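Killby Infant Feeding Study: call for participants

Killby is recruiting parents and carers of infants for a home study on the move from milk to solid food. The study compares two weaning schedules, both within current health visitor guidance, and records what is offered, what is eaten and how long each meal takes. It does not test any food, supplement or product.

The work follows an earlier postal survey, to which 1,054 households replied. The survey relied on memory and gave little detail on the timing of meals. The present study uses a daily diary kept at home over 21 days.

Who can take part

You may apply if all of the following are true:

Your baby will be between five and seven months old when the diary begins.
Your baby was born at 37 weeks or later.
You have not yet offered solid food more than twice.
You are the person who gives most of the daytime meals.
You live in the Clirnby or Grekar area and expect to stay there for the whole diary period.

Twins may be enrolled together. A separate diary is kept for each child. Babies with a diagnosed food allergy, a swallowing difficulty or a feeding tube cannot be included in this round. Babies with reflux may be included if they are not under hospital care for it.

There are 212 places. Places are given in order of completed application, with equal numbers for each schedule. You may not choose your schedule.

What you will be asked to do

1. Attend one introductory call, lasting 20 minutes. A researcher will go through the consent form and the diary.

2. Receive one home visit before the diary starts. The researcher will weigh and measure your baby and leave a kitchen scale, two bowls and a set of spoons. The scale must be returned. The bowls and spoons are yours to keep.

3. Complete the diary each day. Enter the start and end time of every meal, the weight of food before and after, and any milk feed within the hour on either side. Night feeds are entered as a count only. 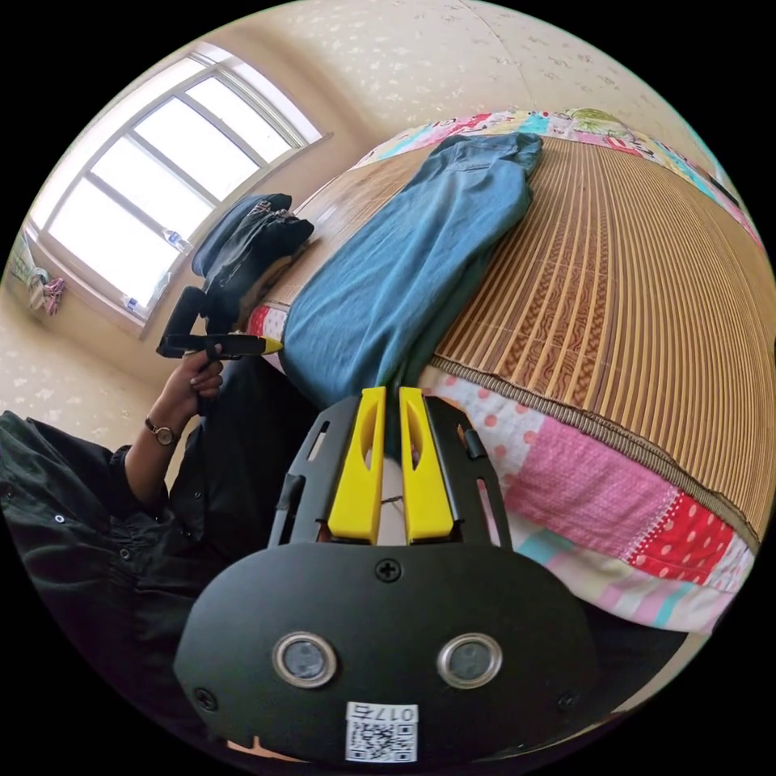

4. Receive a second home visit when the diary is complete. Weight and length are taken again and the diary is collected.

If a day is missed, leave it blank and carry on. Do not fill it in from memory. Up to four blank days are accepted.

Payment

Each household receives a shopping voucher at the end of the second visit. Twins count as one household for this purpose. Households that withdraw after the first week receive half the value.

Data and withdrawal

Diaries are stored under a number, with names and addresses held separately. Entry and checking of the diaries is carried out by Mohamedi under contract to Killby. You may withdraw at any point and need not give a reason. Data already collected will be deleted if you ask for this before the second visit.

The study team cannot give medical advice. Questions about your baby's health should go to your GP or health visitor.

How to apply

Ask for an application form from the study office, quoting "Infant Feeding Study". State your baby's date of birth, the week of pregnancy at birth and the area you live in. Applications close at the end of November. The study lead is Ulla Kuusisto, and the office answers calls until 4 pm.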